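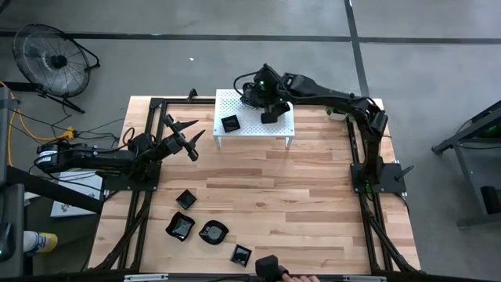 Figure 1. The worktable with the white shelf and the black dishes.

3. The table and the dishes

The work surface is a light wooden table made of butcher-block strips. We chose the Trilstead room for it because the floor there is level. Our first plan was to use a plain white top, but black dishes on plain white gave us hard glare in March, when the afternoon sun comes in low. The strips in tan, cream and reddish brown were easier on the eyes.

The dishes come in two shapes, small square ones and ones with wavy edges. All are black. The shiny insides pick up light from above, so a smear is easy to miss when looking straight down. We wiped each dish before a session and checked it at an angle.

The shelf is white, with small holes all over its top, and stands on short legs near the far edge. We tried it at the near edge first and kept knocking it. A small square dish sits well on it. The wavy ones were left on the tabletop – the larger one takes up too much of the shelf.

Nomvula Mthembu drew the layout sheets. Each sheet shows a starting place for every dish and a finished place. We used 30 sheets and repeated them until we had 300 layouts. Between layouts the dishes went back to the lower left part of the table, leaving the middle clear.

Two sheets were dropped after the first week. Both put a wavy dish against a square one, and the curved side left a gap that we could not measure the same way twice.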